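Wultbridge Allotments & Gardens Forum > Water, Sheds and Structures > Water butts over winter: drain or leave?

marrowfat_pete
Started 07/12/2024

I have two water butts on my plot at Brarkgate, both fed off the shed roof. Last winter I left them full and one split down the side in the cold spell in January. I lost the lot and had to buy another. The replacement is a Viltano, the tall narrow sort, and I don't want to go through that again.

Do people drain theirs fully, half drain them, or leave them alone? The chap on the next plot says a full butt is safer because it doesn't blow over. I can see his point but it didn't help me last year.

Shed is about 80 feet from the nearest standpipe and the council turn that off for winter anyway, so whatever I let go I have to wait for rain to get back.

tansy_and_dock
Half drain. I have done it for years with no trouble. Ice needs somewhere to go, and if there is a good gap at the top it pushes up and not out. Leave the lid on so it doesn't fill again straight away, and take the downpipe diverter off or turn it to the drain setting.

Coldframe
Was the one that split in the sun? Old plastic goes brittle. I doubt it was only the frost.

marrowfat_pete
South side of the shed, yes. It came with the plot so I have no idea how old it was. It was pale and chalky to touch.

Coldframe
That will be it then. Mine are both kept full all winter, both on the north side, and neither has split. I wouldn't drain a new one.

leekmoat
Disagree with keeping them full. The barrel may well survive but the tap won't. I have had three taps go. The water sits in the tap body, freezes, and the first you know is a drip in spring. By the time you find it the butt is empty anyway. Drain it, open the tap and leave it open.

Coldframe
You can lag a tap. Bit of old pipe insulation and a carrier bag over the top. Costs nothing.

leekmoat
You can, and I did, and that was tap number two.

tansy_and_dock
Brass or plastic? The plastic ones are hopeless. I changed mine to brass with a proper rubber washer on both sides and have had no bother.

leekmoat
Plastic, all three. Fair enough.

sevenrods
We had this argument at our site meeting. One thing not mentioned yet is the stand. If you drain a butt right down and it is up on blocks, a decent wind will have it over and across the path. One went through a greenhouse here. Either strap it to the shed or take it down and lay it on its side behind something. Mine has a ratchet strap round it at two thirds height, fixed to a batten on the inside of the shed wall.

I also put a dark cover on the pale one to keep the algae down. Old damp proof membrane cut to fit, blue, left over from a garage floor. It is not pretty.
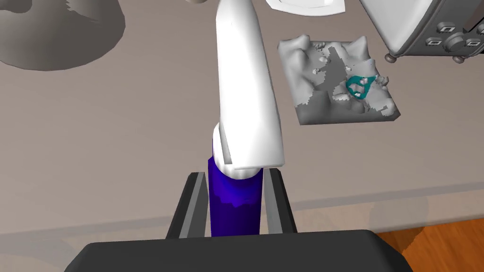
Blue cylinder, white collar, from a computer render

marrowfat_pete
Thanks. Did the membrane make much difference? The water in mine goes green by May and smells by July.

sevenrods
Some. It is slower to go green but it still goes. Cleaning it out once a year does more. I do it in late autumn when I drain, so the two jobs are one job. Stiff brush on a pole, two rinses, tip it out over the compost.

hobnail
I will be the awkward one and say don't bother with any of it. A butt is 30-odd pounds. I have seen people spend that on straps, brass taps, lagging and liners to save a thing that lasts ten years whatever you do.

tansy_and_dock
Not everyone can get a new one to the plot. It won't go in my car and delivery is to the gate only. From the gate to my plot is a long push with a borrowed barrow. I'd sooner look after the one I have.

hobnail
All right, I take that. Ours has a track right up to the plots so I forget.

Coldframe
What capacity is the Viltano, Pete? The tall ones are more likely to topple, I'd have thought, so I would want at least some weight in the bottom.

marrowfat_pete
I would have to look. It comes up to my chest and is about as wide as a dustbin. It's on two courses of block with a slab on top.

Coldframe
Then I would change my advice and go with a third full plus a strap. That gives weight and leaves the ice plenty of room.

leekmoat
With the tap where, though? On the tall ones the tap is usually near the bottom, so a third full still leaves water behind it. Same problem.

Coldframe
Lag it.

leekmoat
We have been here before.

sevenrods
Take the tap out and put a blanking plug in for winter. The fitting shops sell them, or you can use a rubber bung from a home brewing place. Then it doesn't matter where the water level is. You need to empty it once to swap over and again in spring, unless you are quick and don't mind a wet sleeve.

marrowfat_pete
That sounds like the answer for the new one. I'm cleaning it out this weekend in any case so it will be empty.

For the other old one, which is small, I'll drain it and lay it behind the shed.

okra_hopeful
Sorry to butt in (no joke meant). I'm new this year and have a big square tank with a metal cage, secondhand from a farm. Does the same apply? It was full to the top when I last looked.

tansy_and_dock
Let some out. The tank itself flexes a fair bit but the valve at the bottom is the weak point, same as leekmoat's taps. Wrap that well, with an old blanket and then plastic over it to keep the rain off. Check the cap on top is only loosely done up as well.

hobnail
And find out what was in it before you put it on anything you mean to eat. There should be a label on the cage. If there's no label and the farm can't tell you, I'd keep it for flowers.

okra_hopeful
There is a label but it has faded. I'll ring and ask them. Thank you both.

Coldframe
If you want to shade it, the square ones go green very fast as they let so much light through. People sell fitted covers. Black ones are better than the green.

marrowfat_pete
Update. New butt scrubbed and rinsed, tap out, bung in, strap on. I put five buckets back in for weight. The old one is behind the shed with a paving slab against it. There was a good two inches of black sludge in the bottom, mostly moss off the roof, so I'm going to fit a bit of mesh in the gutter before spring. Does anyone use the foam gutter inserts or are they a waste of money?

leekmoat
Waste of money. They fill up with moss and then you have moss and foam. Mesh over the downpipe outlet and clear it by hand once a month.

Coldframe
Agree with leekmoat on that one.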